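1/24/21

Maple board is in! Wilmer Chambi brought it over from the Yupanqui shop and I got to set it on the blue table before lunch. Lovely piece – the grain runs nice and even and you have to look hard for the seams where the strips were glued up. Sanded it to 220 first, wiped it down, let it sit.

Tried the shape blocks on it right away. The yellow heart is still my favorite, it just feels good in the hand. The green star is the one I was worried about with all that ribbing on it, but it stood up fine on the maple (it kept tipping on the old board, which has a dip in the middle from all the clamping). Rosaura wants to keep the hexagon next to the heart so we can compare the two yellows under the same light. Good idea, they came from different batches.

Pushing order so far: star, heart, hexagon, red block last. Ran 15 pushes per shape on the old board back in September and I'd love to do the same set here so the numbers line up. Flor has the old sheet, ask her.

To do:
- second coat of oil on the underside only, leave the top bare
- check the board for cupping after 168 hours
- ask Puspita if Clotitz still sells the star in other colors, we need two more 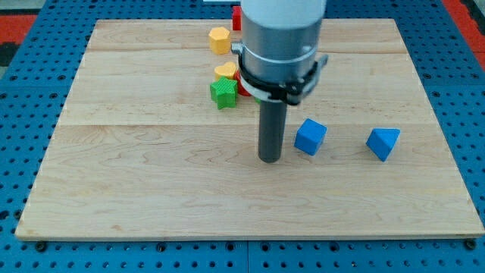
Also want to try the old cork sheet under the board, Ladi thinks it will cut down the buzz when things slide. I have a piece left over from the Handstead job that should be big enough. Will trim it tomorrow.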